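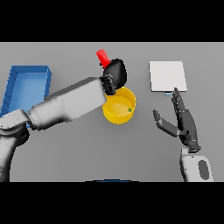
Tuva Granström asks why, if the 131 is late into Lirnwood every afternoon, Busar doesn't just add minutes to the timetable until it isn't. Fair question. Short thread on padding.

Scheduled running time, Stondholm to Lirnwood, is 38 minutes end to end. That figure is the same at 6 a.m. and at 5 p.m. Traffic is not the same at 6 a.m. and at 5 p.m.

I pulled 200 weekday trips from the open arrival feed for September. Feed times are logged when the bus leaves the stop zone, so dwell at the last stop is excluded. Trips with missing pings were dropped before I took the sample.

Median running time matches the timetable closely. The median is the wrong number to schedule from. Half of your trips are slower than the median by definition, and riders with a train to catch plan for the slow half.

So you pad. The question is where. If all the slack goes in the last segment, the bus looks punctual at the terminal and late at every stop before it. Some agencies do exactly this when the only published metric is terminal arrival.

If the slack is spread evenly, a bus running clean gets ahead of schedule. Then it has to wait at timepoints or leave early. Leaving early is worse for riders than leaving late. A bus that's two minutes late costs you two minutes. A bus that's two minutes early costs you a whole headway.

The 131 has 3 timepoints between the terminals. The middle one is the Engebretsen stop, which has a pull-in bay. The other two are in the travel lane, and drivers won't hold there with cars stacked up behind them. I wouldn't either.

In practice, then, there is one place on the line where slack can be spent. Extra minutes assigned anywhere else turn into early departures or slow driving. You can see the slow driving in the off-peak speed data, mostly on the straight section north of the canal.

Ingvild Engebretsen (no relation to the stop) points out that layover at the terminal does some of this work too. Correct. Layover keeps a late inbound trip from making the next outbound trip late. It does nothing for the people on the late inbound trip.

Layover is also cheap until it pushes the cycle time past a multiple of the headway. At that point you need another bus and another driver to run the same frequency. This is the real answer to Tuva's question. A few added minutes can cost nothing or can cost a vehicle.

What I'd try first: separate peak and off-peak running times, with the peak slack placed just ahead of the Engebretsen bay. Off-peak stays as it is.

Saturday needs its own table. It currently borrows the weekday one, and the slow period falls around midday at the market end of the line.

Methods note: I used the 85th percentile per segment. Don't add those up to get an end-to-end figure. Segment delays aren't perfectly correlated, so the sum overshoots. Compute the full-trip percentile separately, then distribute it.

Spreadsheet goes up when I've cleaned the stop names. Two of them are spelled differently in each direction.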